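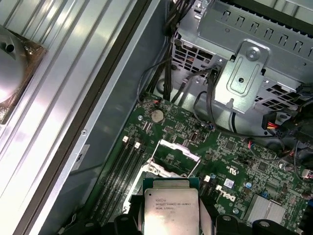
Old workstations are the best computers you can put on a desk

I will say it up front: if you like computers, you should own at least one retired office workstation, and you should take it apart before you ever turn it on. I've felt this way for years and I only get more stubborn about it.

My current favorite is a Dell with a Xeon E5-1620 v2. The lid says 3.70GHz, and I still get a small thrill reading that off a piece of metal. This was a serious chip for people with serious deadlines, and these days you can find one in the surplus bins at Nilbridge between the desk phones and the dead projectors. Four cores, eight threads, and a socket that looks like it belongs on a bank vault!

Let me talk about that socket for a minute. Newer small desktops have made people forget how good it feels to work on a board with room on it. You lift the lever, the load plate swings up, and there's the whole field of contacts waiting for you. I love that part. I hold my breath every time (you would too, those contacts do not forgive a slip) and I line up the notches, and the chip drops in under its own weight. No pushing. If you are pushing, stop. Then the plate comes down, the lever takes more force than you want to give it, and it's home.

People tell me this is a waste of an evening. A new mini PC the size of a sandwich will beat it in plenty of tests and sip power while doing it. Fine, I believe them. I've used those little boxes and they're good. But what can you do with one when it gets slow? On many of them the processor is soldered down, and on some the memory is too. You get what you bought, and when it isn't enough you buy again.

With an old workstation you've got choices. My friends at Floltness, the repair club I go to, have a shelf of these machines and they trade parts the way kids trade cards. Somebody wants more cores, somebody else wants a quieter heatsink, and there's a shoebox of memory sticks that has been around the room so many times the labels are worn off. The metal drive cages in these towers are overbuilt in the nicest way, with real screws in them. I have bent a cheap case just by carrying it up the stairs.

Yes, there are annoyances. The power supplies tend to have their own odd plugs. The BIOS screens look like tax forms. And please check the coin battery while the case is open, before you spend half a night wondering why the clock keeps going back to some January long ago. I say this as a person who did it twice.

The money side is real but I don't lead with it. My neighbor's kid asked what game rig to save up for, with a picture of a 2000 dollar tower from Arum on the phone, and I said come over first and let's open one up. We had the cooler off and the old paste cleaned away before dinner. By the end of it the talk had moved on from buying to what the slots were for, and why there were so many of them on one board. I don't know what got bought in the end. I hope it has a side panel that comes off.

So that's my case. Go look in the surplus bin, bring a screwdriver and a bag for the screws, and clear off more table than you think you need. Mine is still covered in parts from August, and I've got my eye on a second tower for the hallway closet.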